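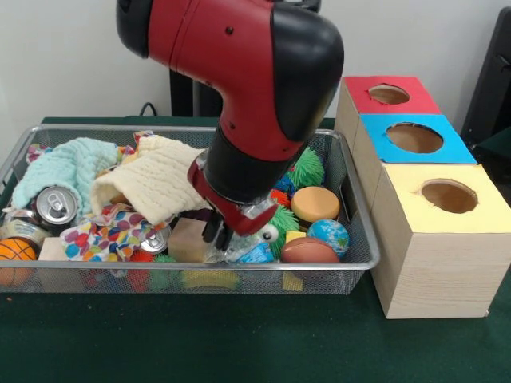
Reading time: 4 minutes

Mixed Baskets: Frequently Asked Questions
Momlow Home Sorting, Rivton
Written by Adanech Tesfamariam. Last updated 13 October 2026.

A mixed basket is our name for the one in the living room or playroom where everything ends up: toys, cloths, blocks, an empty can or two, bits of packaging. Most of the questions we get by email are about these baskets, so the answers are collected on this page. Questions about lofts, sheds and paperwork have their own pages.

What counts as a mixed basket?

Any open basket, bin or tub that holds more than one kind of thing and has no fixed purpose. A basket of building blocks is a toy basket. A basket with a foam football, two washcloths, a few drinks cans and a plastic wrapper in it is a mixed basket. Size does not matter. We have sorted one that was the size of a shoebox.

Do I need to empty it completely?

Yes. Tip it out on a table or on a sheet on the floor. People often try to pick through from the top, and they stop when they get to the cloths, which cover most of what is underneath. Lift the cloths off first, shake each one over the table, and then tip.

How long should it take?

Allow 32 minutes for a full basket the first time. That is the average from our own home visits in March, with one adult working and no children helping. After that, if you do it every week or two, 10 minutes is enough.

What order should I sort in?

Rubbish and recycling first, then fabric, then hard toys, then soft and squeezy toys. Anything left over goes in a pile called "somewhere else", and you deal with that pile last. Do not walk round the house putting single items away while you sort. You will not come back.

What should I do with drinks cans?

Take them out straight away, even if they are empty and even if your child plays with them. The opening can have a sharp edge and there is usually a little drink left inside. If you do want cans for a play shop, use unopened ones under supervision, or ask a relative to save you some small food tubs with lids.

Are plastic wrappers and small bags a problem?

Yes, for babies and toddlers. Thin plastic is a choking and suffocation risk. Any clear wrapper or small packet in the basket should come out before anything else does. Check the packet before you bin it, as spare parts and batteries are often still inside. Loose button batteries need to be kept well away from children and taken to a battery recycling point.

Should cloths be kept with toys?

We would say no. Washcloths and knitted cloths pick up fluff and crumbs, and they hide small things. If you like to have a cloth to hand for spills, hang it on a hook near the basket. Printed fabric used for dressing up or den building can stay, folded flat at the bottom or rolled at one end.

My partner says a mixed basket is fine and we should leave it. Is that wrong?

No. Plenty of homes run on one big basket and nobody minds. If everyone can find what they want and nothing in there is dirty or unsafe, leave it alone apart from a clear-out now and then.
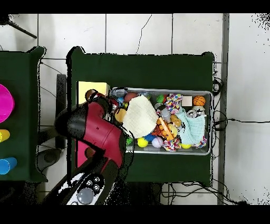 Part two: containers, cleaning and what to keep – 4 min read

Which is better, a wire basket or a plastic bin?

Both work. Wire mesh lets you see some of what is at the bottom, lets dust fall through and dries quickly after washing. The drawback is that crumbs fall through too, so stand it on a tray. A shallow plastic bin is easier to wipe and kinder to plush toys, which can snag on wire ends. For balls we prefer a bin with solid sides.

We use Mägi wire baskets and Castix labels on our visits and sell both at the Rivton shop. You do not need either to follow the advice here.

How full should a bin be?

Fill it to about three quarters. Tennis balls and other small balls roll off the top of anything fuller than that. A shallow bin fills up fast once there is a plush tiger or a teddy bear in it, so soft animals are usually the first things to move out to a shelf or the end of a bed.

Can dog toys and children's toys go in the same bin?

Please keep them apart. Knotted rope toys, tennis balls and spiky rubber balls are sold for both, and once they are mixed up it is hard to say which is which. Rope toys that have been chewed shed threads, and small children put threads in their mouths. Choose one container for the dog, keep it in a different room if you can, and put a label on it. If you cannot remember who a toy belonged to, give it to the dog.

How do I wash the different kinds of toy?

Plush toys: check the label. Most can go in a pillowcase on a cool, gentle wash. Reshape them while damp and dry them in the air.

Foam balls: wipe with a damp cloth and a drop of washing-up liquid. Do not soak them. Foam holds water and can go mouldy in the middle, where you will not see it.

Spiky rubber balls: warm soapy water and an old toothbrush. Fluff collects at the base of the spikes. Rinse well.

Squeeze toys: wipe only, and look for splits. A split squeeze toy goes in the bin.

Rope toys: hot wash, then dry fully. Replace when the ends fray.

Wooden blocks: wipe with a cloth that has been wrung out hard and stand them on end to dry. Plain wood swells if it is left wet.

Tennis balls: machine wash with the towels. They come out surprisingly well.

Does packing tape belong with toys?

It belongs in a drawer. We find a roll in a lot of the baskets we sort, usually near the bottom or down the side. Tape sticks to cloth and plush and leaves a mark that is hard to shift. If it has already happened, rub the mark with a little cooking oil, leave it for a few minutes, then wash as normal. Test a hidden patch first.
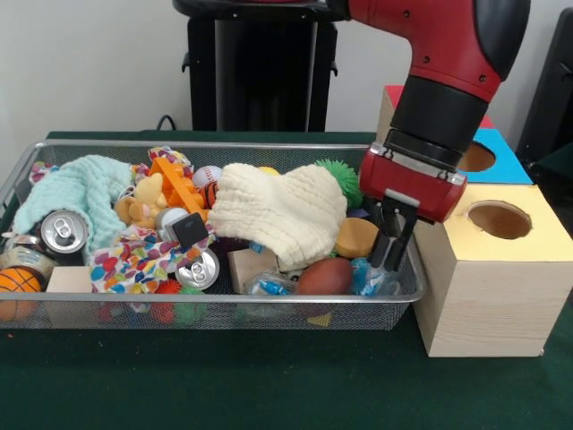 Tape, cans and blocks mixed in with the soft toys.

How do I decide what to keep?

Hold each item up and ask who used it last. If you know the answer, keep it. If you don't, put it in a box with the date on the lid and put the box out of sight for 26 days. Whatever has not been asked for can go to a charity shop. Aurélien Tanguy, who runs our home visits, picked the number years ago to fit between two of his collection runs and we have never changed it. A month would do just as well.

How many balls does one child need?

This comes up more than you would think. We suggest keeping 4 that are different from each other in size and feel: one to throw, one to kick, one to squeeze and one small one. Mini basketballs, foam footballs, globe balls and spiky balls all look like different toys to a child, though, so expect some argument. Let the child do the choosing and keep a few more if it gets heated.

What about single blocks with no set?

Check under the sofa before you give up on the rest. Odd wooden blocks are useful in any case – as door wedges for a doll's house, for printing with paint, or as a base for clay models. We keep a tub of them at the shop and you are welcome to add yours or take some.

Which soft toys can be donated?

Charity shops differ, so ring first. Many will only take plush toys that still have their safety label sewn in. Squeezed-out foam and sponge toys are rarely accepted anywhere, and cannot go in household recycling as a rule. They are general waste.

Where do the cloths go once I have sorted them out?

Wash them all together, whatever they look like. Then choose: face, kitchen or floor. Knitted cotton cloths are good for washing up. Terry ones are better for faces and bath time. Once a cloth has been used on the floor it stays a floor cloth.

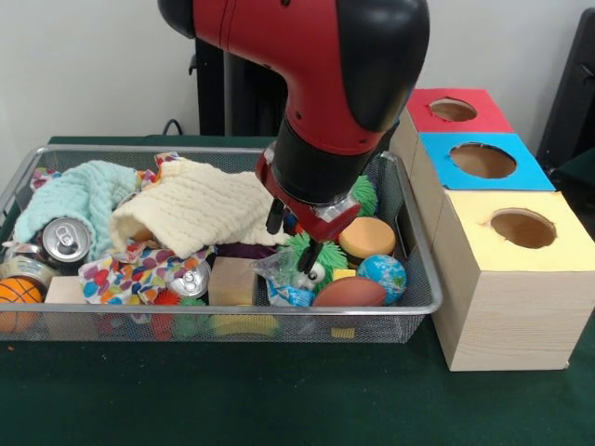
Mint cloth at the back left and cream cloth across the middle, with squeeze toys and a globe ball to the right.

My children tip everything back in together. What can I do?

Use fewer groups. Two is plenty for under-fives: "soft" and "hard". A hamburger squeeze toy is soft, a wooden cube is hard, and most children will get that right after a try or two. Sorting into balls, blocks, animals and pretend food can wait until they are at school. Picture labels help more than written ones at this age.

Should I throw away toys with googly eyes?

Only if the eyes are loose. Pull each one firmly with your fingers. If it moves or lifts at the edge, the toy is not safe for a child under three, and we would not give it to a dog either.

Can you sort our basket for us?

Yes, within Rivton and the villages on the east side. A single basket is booked as a short visit. We will need a clear table to tip it out on and a bin bag. Someone from the household should be there to answer questions about what stays. We do not take rubbish away, but we can drop donations off on our way back.

Can I bring a basket in to the shop?

You can. Leave it at the counter with your name on it and it will be ready the next working day, sorted into bags. Please take out anything wet.

I have a question that isn't here.

Use the contact form and put "mixed basket" in the subject line so that it reaches Adanech. She answers most messages within two working days.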